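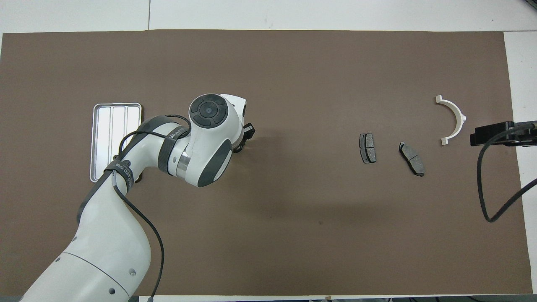
Brake pads are half done on my old wagon and I've got a dumb question before I put the wheel back on. I bought the cheap set from the parts counter in Sirkdale, and the guy there swore they'd drop right in. I've spread brown paper over nearly the whole table so I don't get grease on it (it's white and I eat there, don't judge) and laid two of the pads side by side to compare. Both have a groove across the middle of the dark part and little tabs sticking out of the metal backing. What is the groove for? And do the tabs need grease, or do they go in dry? My brother-in-law says grease everything, my neighbor says grease nothing, and I've got to drive to Noonan on Thursday!

Also, is a four-compartment metal tray enough for keeping left and right hardware apart, or do you all use something fancier? I keep mixing up my clips.

Posted Mon 26 September by Hatice Tekin
14 comments · 6 shares

We use cookies to remember your settings. Accept | Manage

Ilgın Gündoğdu
Hi Hatice! The groove gives dust and gas somewhere to go, and it helps with noise too. On a lot of pads it also works as a rough wear gauge — once it's nearly gone you should be shopping for new ones. Don't rely on that alone though, measure what's left and check it against your manual.

As for the tabs, a very thin smear of high-temp brake grease where they slide in the bracket, unless your pad instructions say to leave them dry (some coated hardware does want that). Keep it OFF the dark friction side. I got a fingerprint of grease on one once and ended up buying a whole second set, I was so mad. Clean the bracket with a wire brush first or the new pads will bind up no matter what you put on them.

Your tray is fine. I use a muffin tin and write L and R on masking tape. Do one side of the car completely before you touch the other, so you've always got an assembled one to look at.
Helpful (23)

plaslow_pete
never greased mine in my life and the truck has 2,000 miles on this set. squeals a bit

Tilau Road Garage Fan
What Ilgın said. Pump the pedal before you move the car!! It'll go to the floor the first couple of times and that is not something you want to find out at the end of your driveway. Then take it easy for the first few trips and follow the bedding steps on the pad box, they're different from brand to brand.
Helpful (9)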